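3.2 Where things are put down

The coffee table at Hestlow was the plainest of the nine sites. There was one machine, one tray and whatever people had brought with them, and all of it shared the same wooden top. We asked the 27 participants to make one short coffee each, in a clear glass, and to leave the table in a state they would be happy for the next person to find. No further instruction was given. In particular, we did not say where the glass should stand before or after use, or what the tray was for.

The glass was chosen over a mug for two reasons. Level is easy to read from the side or from above, and a person who wants only a short drink can stop early without guessing. At the Pevo site, which used opaque mugs, several participants lifted the mug off the machine to look into it and then put it back, and this made it hard to say when the drink was finished and when it was only being checked. We did not want the same problem twice.

The tray gave more trouble than we expected. In the pilot it was called the "serving tray" on the instruction card, and people carried it off. On the revised card it is called "the tray" and nothing else. After that change it mostly stayed on the table, but people still disagreed about whether it was a place for clean things, for used things, or for anything small that might otherwise get lost. In the interviews, which 22 of the 27 agreed to, this was the question that drew the longest answers. One participant said that a tray near a coffee machine is for the cup, "and if there is no cup on it, it is for nothing." Another used it as a boundary and kept her own things on the far side of it.

Figure 4 shows the Hestlow table and some of what was on it.

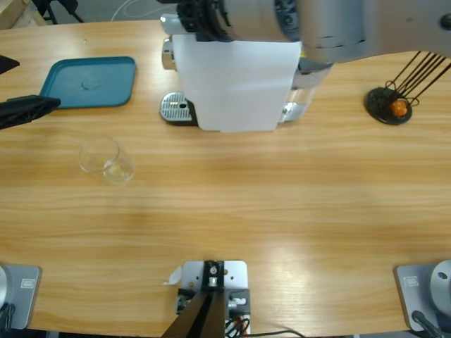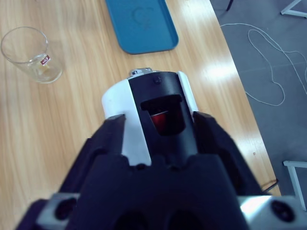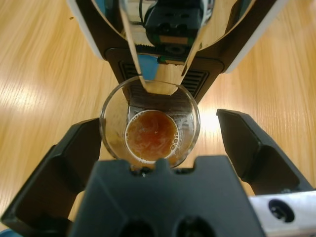
Figure 4. The coffee table at Hestlow, October. First: machine, teal tray and empty glass. Second: a white cylindrical item with a black band, upright on the table. Third: the glass at the machine with a small amount of coffee in it.

We coded each session for three kinds of placement, following the scheme in Bauerfeind's earlier work on shared kitchens. A "home" placement returns an item to the spot it came from. A "parked" placement sets it down within reach with the clear intention of using it again. A "left" placement is everything else. The scheme works well for glasses and cups. It works less well for small items that have no agreed spot to begin with, and for these we added a fourth code, "unassigned," which the coders used when they could not settle on a starting position.

Marlene Bauerfeind and one other coder went through all the sessions separately. They agreed on nearly every glass. Most of the disagreements had to do with the stage just before the coffee was made, when a participant cleared a space in front of the machine by pushing things sideways. One coder treated a pushed item as parked and the other treated it as not placed at all. We settled on the second reading. An item that slides a few inches while a person makes room has not been put anywhere in the sense that matters to this study.

Two patterns are worth reporting from this site. The first is that the glass tended to be set down on bare wood, near the front of the table, even when the tray was free and closer to the machine. Participants who explained this said that the tray has a rim and the glass has to be lifted over it, or that they wanted the glass where they could see it. The second is that people who made a very short drink were quicker to put everything back than people who filled the glass. They drank standing up, at the table, and the glass was out of their hand again before they had walked away from it. Those with a full glass took it with them, and the return of the glass became a separate trip that was easy to forget.

The second pattern did not appear at Pevo, where the sink is on the other side of the hall and every used mug needs a separate trip whatever its contents. At the Thongdee site it was present but weak. We think the distance to the sink matters more than the size of the drink, but the sites differ in too many other ways for us to separate the two here.

Water was handled differently again. The machine's tank was topped up before each session, and participants were told they could leave it alone. Four of them filled it anyway. We did not code these refills, and they are left out of the totals in Section 3.3.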